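Brunmont Linen-Look Table Covering, Sand
Wipe-clean fabric for market stalls, craft fairs and kitchens with children in them

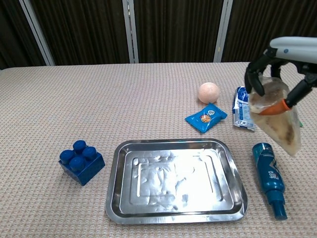
Sand, dressed for a stall, with a steel tray (not included)

Item 3104
Sold by the metre from the roll, 210 cm wide
Delivery in 7 working days, cut pieces sent folded unless you ask for a tube

Anyone who has sold chutney from a trestle table knows the two usual choices. Proper cloth looks lovely until the first customer puts a coffee down on it. Shiny plastic survives the coffee and makes everything on it look as though it came free with petrol. The Brunmont covering is a woven polyester with a matt coating on top, and it sits somewhere between the two, a good deal nearer the cloth end.

We stock it in Sand, Slate and a green the mill calls Nishimura. We have asked why and had a very polite letter back that didn't say.

Choosing a length
Measure the table, then add the drop you want at each end. For a stall with boxes hidden underneath, go to the floor at the front and stop short at the back, where you'll be kicking it all day. The full width covers a standard trestle with a decent drop on the customer's side. We cut to the nearest 10 cm and we cut generously, but a piece made to your measurements can't come back because the table turned out to be your other table.

Edges
It doesn't fray, so a hem is optional. If you'd like one, Úna Phelan in our workroom will turn and stitch it for a charge per metre. She also does mitred corners and has strong views on people who use staples.

Creases
It arrives with fold lines. Lay it out overnight in a warm room and most of them go. Iron on the reverse only, on the coolest setting, with a tea towel in between. The coated side and a hot iron get on very well together and are then difficult to part.

Cleaning
Warm water, a drop of washing-up liquid, a soft cloth. Turmeric, beetroot and ballpoint want dealing with straight away. Not for the washing machine, whatever your sister-in-law managed with hers.

What customers say
"Did 9 fairs with mine and it still looks respectable, which is more than I can say for the gazebo." Jolán Erdős, soap maker

"Nice stuff. Sand is a bit pinker on my screen than on my table." Verified buyer

Goes with
Trurner table clips, set of four
Gevance weighted hem tape, for windy pitches
Slate and Nishimura samples, free with any order

Next roll of Slate due in June. Sand is in stock.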